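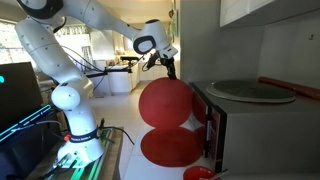
*Figure 1. Gripper on a red balloon.*

## Finding Duplicate Files on a Shared Drive

Poonam Jaiswal, 18th April

When I picked this topic in November I thought it would be a quiet little project, and I have to say I became very fond of it. Our class shares a drive named Calloway, and over the years it has filled up with copies of copies (three folders called "final", for a start!). I wanted to know how much of it was doubled up, and whether a free program would find the same duplicates I could find by hand.

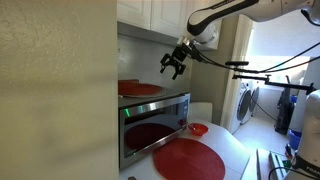
*Figure 2. Robot arm over the microwave.*

### Method

I tried two programs, Kolto and Bernard, on the same test folder of 2513 files. Kolto compares the contents of each file, so it takes its time, and Bernard goes by name and size, so it was done before my kettle boiled. I then checked every match myself over a good many evenings. Nothing was deleted until I had looked at both copies side by side, and even then I moved them to a holding folder first.
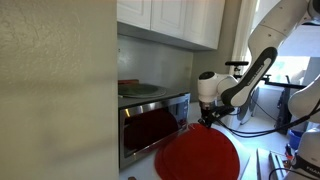

Catherine Cruickshank wondered, after reading my draft, whether a renamed file would slip past Bernard altogether, and whether I'd favour Kolto only on that account. It was a very fair question, and I went back and ran the test again with it in mind.

### Results

Kolto found 300 duplicates and all of them were real. Bernard found 246, and 32 of those were different documents that happened to share a name and size. The renamed files did slip past it, just as Catherine suspected.

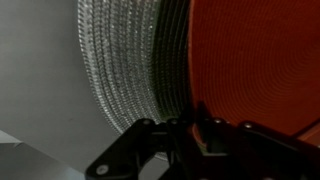
*Figure 4. Orange-red disc with fine grooves, close up.*

I'd happily use Kolto again, though I would organise the folders by year before starting. The photo folders are still to be done, and I've offered to look at those next term.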